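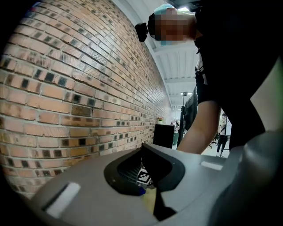

Backsteinwand im Innenraum auffrischen: So habe ich es gemacht

Zuhause > Wände & Decken > Anleitungen
Aktualisiert am 16. Juni 2025

Ich liebe Backstein. Wirklich, ich könnte stundenlang davorsitzen! Was ich weniger liebe: dass so eine rohe Ziegelwand Staub sammelt wie sonst nur die Oberseite vom Kühlschrank. Jede Fuge ist ein kleines Regalbrett, und wenn das Licht dann schräg von der Decke kommt, sieht man alles. Im Mai habe ich mir deshalb die lange Wand in unserem Gemeinschaftsraum in Dreltlow vorgenommen, und weil mich seitdem ständig jemand fragt, wie das ging, schreibe ich es jetzt einmal ordentlich auf (na ja, halbwegs ordentlich).

Vorweg: Ich rede von unverputztem, unlackiertem Ziegel in einem trockenen Raum. Wer feuchte Stellen hat oder wem der Stein schon in Schuppen entgegenkommt, der braucht erst mal jemanden vom Fach.

Was ihr braucht

Staubsauger mit weichem Bürstenaufsatz
eine Wurzelbürste, dazu eine alte Zahnbürste für die Ecken
3 Eimer, einer für die Lauge, zwei fürs klare Wasser
Neutralseife (ich habe die von Zendo genommen, weil sie noch da war)
Schwämme und Baumwolltücher, mehr als ihr denkt
Abdeckfolie und Malerkrepp
eine Sprühflasche
Fugenmörtel, falls was bröselt
eine stabile Trittleiter

Mich hat der ganze Spaß 42 Euro gekostet, wobei die Leiter geliehen war.

Erst mal Platz schaffen

Alles weg von der Wand, mindestens eine Armlänge. Schränke, Bildschirme, Pflanzen, Kabel. Bei mir war das der Teil, auf den ich am wenigsten Lust hatte, und ich habe beim ersten Mal tatsächlich versucht, um einen Schrank herumzuputzen. Lasst es. Den hellen Streifen, der dabei entsteht, seht ihr danach jeden Tag. Dann den Boden abkleben, und zwar großzügig, denn rotes Ziegelwasser auf hellem Boden ist eine Erfahrung, die ich euch gern erspare.

Steckdosen klebt ihr ebenfalls ab und dreht vorher die Sicherung raus.

Trocken anfangen

Saugen, saugen, saugen. Immer von oben nach unten und Reihe für Reihe, auch wenn es öde ist. Der Übergang zur Decke ist bei uns der schlimmste Bereich gewesen, da hing der Staub in richtigen kleinen Gardinen. Nach dem Saugen bin ich mit der trockenen Bürste einmal quer über die Fugen gegangen und habe noch mal gesaugt. Erst dann kommt Wasser ins Spiel! Wenn ihr gleich nass rangeht, macht ihr aus dem Staub einen grauen Brei, und der sitzt dann in den Poren.

Jetzt mit Seife

Ein Schuss Neutralseife in lauwarmes Wasser, mehr nicht. Sucht euch eine unauffällige Stelle, irgendwo unten, wo später wieder Möbel stehen, und probiert es dort aus. Trocknen lassen, anschauen, weitermachen. Ich befeuchte den Stein zuerst mit klarem Wasser aus der Sprühflasche, dann saugt er die Lauge nicht so gierig auf. Danach mit der Bürste in kleinen Kreisen, immer nur ein Stück von etwa einem Quadratmeter, und sofort mit klarem Wasser nachwischen.

Bitte keinen Essigreiniger, auch wenn das in jedem zweiten Forum steht. Säure greift den Mörtel an. Und Drahtbürsten hinterlassen Kratzer, die man im Streiflicht wunderbar sieht (fragt nicht).

Insgesamt habe ich 19 Stunden an der Wand verbracht, verteilt auf mehrere Abende. Mit Pausen und Kuchen dazwischen.

Bröselige Fugen

Fahrt mit dem Finger die Fugen entlang. Rieselt es nur ein bisschen, reicht meistens ausbürsten. Wo richtig was rausfällt, kratzt ihr die Fuge gut einen Zentimeter tief aus, macht sie feucht und drückt frischen Mörtel hinein. Ich habe einen fertigen von Nouri genommen, Farbton Hellgrau, der getrocknet eine Spur heller war als auf der Packung. Also auch da vorher testen! Überschüssigen Mörtel nehmt ihr erst ab, wenn er angezogen hat, sonst schmiert ihr ihn über die Ziegel.

Versiegeln oder nicht?

Da gehen die Meinungen auseinander. Ich habe es gelassen, weil ich die matte, leicht kreidige Oberfläche mag. Wer Kinder oder Küchendunst in der Nähe hat, ist mit einer diffusionsoffenen, matten Imprägnierung wahrscheinlich besser dran. Glänzende Produkte finde ich auf Backstein furchtbar, aber das ist Geschmackssache.

Wieder einräumen

Gebt der Wand ein paar Tage und lüftet ordentlich, bevor die Möbel zurückkommen. Und lasst dann eine Handbreit Luft dahinter, damit ihr mit dem Staubsauger drankommt. Pflanzen machen sich vor Ziegelrot übrigens toll, vor allem solche mit viel Grün! Nur beim Gießen einen Untersetzer drunter.

Ich sauge die Wand jetzt einmal im Monat kurz ab. Als Nächstes ist das Treppenhaus in der Lumodstead dran, da ist der Ziegel allerdings überstrichen, und wie ich die Farbe runterkriege, weiß ich noch nicht. Falls ihr Tipps habt, gern in die Kommentare.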